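Predach Bench Arm Kit
Secondhand arm package for home shops and shared workshops
Sold by Zeltevard
Page last revised April 22, 2020

Status: in stock, ships without gripper unless ordered with one
Length of hold on a reserved kit: 30 days
Returns: unused mounting parts only

What you get

One used collaborative arm, tested for joint travel in both directions. One control box. One teach pendant with its cable. A mounting plate and the bolts for it. A paper copy of the joint test sheet, signed by whoever ran the test. The gripper, the bracket between wrist and gripper, and the aluminum framing are separate lines on the order form.

Who this is for

People who already have a repeated job on a bench and are tired of doing it. If you don't have that job yet, please read the rest of this page before ordering. We take back more of these than we would like, and the reason given is nearly always some version of "I couldn't find enough for it to do."

Aiman Ngau wrote most of the notes that follow after putting the kit together in a shared workshop. He was asked to be frank and he took us up on it. We have left his opinions alone except for spelling.

Builder's notes

I came into this thinking a secondhand arm was an expensive way to avoid ten minutes of work, and for most of the first month I still thought so. The arm itself is good. It was built for people who had maintenance contracts, and you can tell. Everything around the arm is your problem.

Start with the base. The plate supplied in the kit is flat and the holes are where the drawing says they are, which already puts it ahead of the Nassar plate I bought first. Bolt it to aluminum extrusion. Do not bolt it to a tabletop, whatever you have seen in videos. I tried a benchtop for one evening at half speed and the whole bench walked. With the base on its own framing the work table can be any table you like, and you can shim it or swap it without touching the robot.

Expect to lose a weekend to squaring the frame. I lost two. Check the diagonals, tighten, check them again, and leave the corner brackets a little slack until the arm's weight is on them.

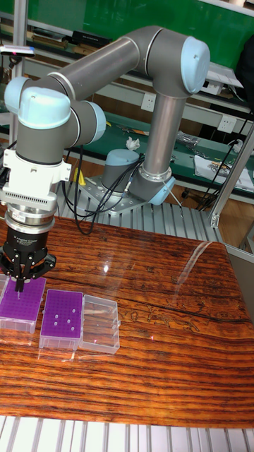

Pipette tips are a fussy test and I picked them on purpose. A block of wood will forgive you for being a few millimeters off. A tip rack won't, and if the rack has shifted since you taught the position, the arm will go to the old spot with complete confidence. Half of what gets called precision in a hobby setup is a stop block screwed down in the right place. Mine cost less than lunch. Budget for several and make them before you write any program worth keeping.

The adaptive style of gripper is where I remain unconvinced. On paper the fingers close around whatever you hand them. In my shop they close around big, stiff things and argue with small, slick ones. I cut my own finger pads from rubber sheet and got further with those than with any setting in the menu. If all your parts are the same size, a plain parallel gripper would do, and you should ask the seller for the price difference before being talked into the clever one.

Cables. The kit instructions give them one sentence. Give them an afternoon. Move every joint by hand through the full job, slowly, and watch where the slack goes. Loops that look harmless at rest will find a corner once the elbow swings. I also keep anything I care about off the nearest part of the bench behind the arm.

The Brovus software add-on is optional and I would skip it. It draws a nice picture of the arm on your laptop. It did not save me any time teaching points, and the license ties itself to one computer.

My job has now run 1000 cycles. I stopped it by hand on 19 of those. Most of the stops were racks I had put down carelessly, so blame me for those. I still don't leave it running when I go home, and I don't think you should either. Would I buy it again? At this price, yes, for this one job. I would not buy it as a hobby.

Seller's remarks

The half-speed benchtop test described above is not something we support. Mount the arm to framing or to the floor. Owners in shared spaces should mark the reach on the floor and keep the stop button where a person outside that line can get to it.

Spare joint covers are available in limited numbers. We expect to have parts for this series until 2032, going by what is on our shelves now, and that is an estimate, not a promise. A second batch of arms is due in July. Those will have the longer pendant cable and are otherwise the same.

Order options

Arm kit, as listed
Arm kit with adaptive gripper and wrist bracket
Framing set, cut to length, unassembled
Rubber sheet for finger pads, small roll
Joint cover, single (tell us which joint)

Questions about fit go faster if you send the size of your table and the weight of the heaviest part you want lifted.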